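Arkcombe Kitchen Skills Collection: Questions We Get a Lot
Last updated 4/29/25

What are you collecting, exactly?

Short recordings of two robot arms doing one small kitchen job from start to finish, with a person steering both arms the whole way through. The learning system studies the recordings later and tries to work out the moves for itself. We call each recording an example, and at the moment most of our examples involve a toaster oven and a toy hamburger in a clear plastic container, so if you sign up, you'll be seeing plenty of both!

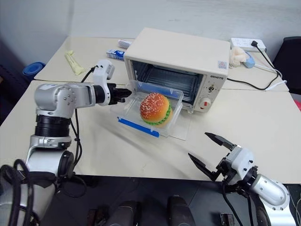 Does it matter if I bump the door a little on the way, or should I stop and start over? Remar asked us this on the sign-up board, and we were glad, as plenty of other people had been wondering the same thing. Please keep going. A small bump that you recover from is useful to us, and we'd much sooner have it than a nervous restart. If something falls on the floor, that's different: end the example and mark it as dropped.

How long does one example take?

We ask you to stay under 60 seconds, though your first few will probably run over (everyone's do, and we don't mind a bit). A full session is 38 examples with a break whenever you'd like one. Four of those are practice runs and won't be used for training, so take your time with them and get a feel for how the arms follow your hands.

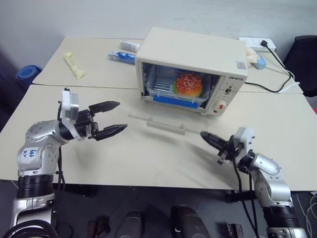 Both arms by the open oven, toy hamburger inside.

Do I have to use both arms?

Yes, please, even when one would do. The arm you aren't using should wait somewhere sensible with its gripper clear of the other one. Try not to let it drift, as the system picks up on drifting just as happily as it picks up on the good parts, and then we all have to live with it.

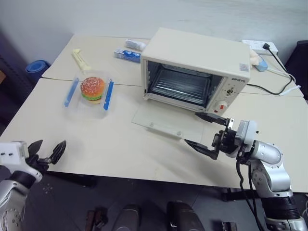 Starting positions are the thing we fuss over most, and we know it can feel picky when you're eager to get going. The task card on your screen tells you where each item belongs before you press record. We do want some variety between examples, so the card will ask you to shift things now and then. With the burger's container over on the left and the oven door folded flat, for instance, there's quite a stretch of table to cross, and that makes for a different reach than a container set close by. Small changes like that are worth having, so long as you follow the card.

What if I make a mess of one?

Press the discard key and carry on. More than 97 examples were discarded in June alone, and the project survived just fine. Please don't delete files yourself, though.

Can I choose my task?

Sometimes! Tell us when you book and we'll try.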